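3 Feb 2026

# Zirner says its ribbed gripper is ready for laundry. The test leaves room for doubt

Arm maker Zirner has put its new ribbed gripper up against the older Sedasness model in a laundry trial, and the company is pleased with itself. The numbers it released are thinner than the press note around them.

The trial, run by the testing firm Lolomcombe in a furnished bedroom, covered 16 garments per gripper. Zirner says the ribbed fingers dropped 2 of them, against 12 for the Sedasness. It did not say how many tries each garment was allowed, or whether a person could step in and reset the pile between attempts.

Those details matter more than the drop count. Clothes in a heap don't come with handles, and a dark item lying over thin white cloth asks a lot of a wrist camera that is moving while it looks. 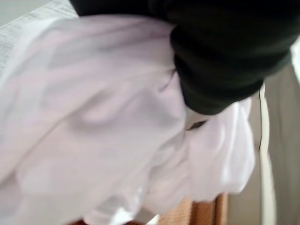 ## Two arms, one garment

Zirner ran both grippers on the same two-armed machine, with the same Cabrera controller and the same settings. That sounds fair. But the settings were tuned in August, when only the ribbed fingers were fitted, and the Sedasness got no tuning of its own.

"I would like to see it done again with each gripper set up by people who want it to win," said Nidia Valderrama, who reviews household machines and read the full results. She also asked why speed was left out. "If one shirt takes as long as a coffee break, people should be told."

There is also the matter of what counts as a good grip. A finger that closes on the item it was sent for and on a bit of something else still scores as a success under Zirner's rules, as long as nothing falls. Most people sorting laundry would call that half a job. 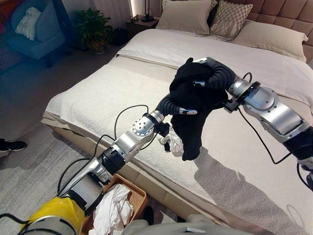 *Both arms holding a black garment over the bed, with white cloth bunched in the left gripper.*

Zirner has set no price for the ribbed gripper and would not say whether the full data will be published.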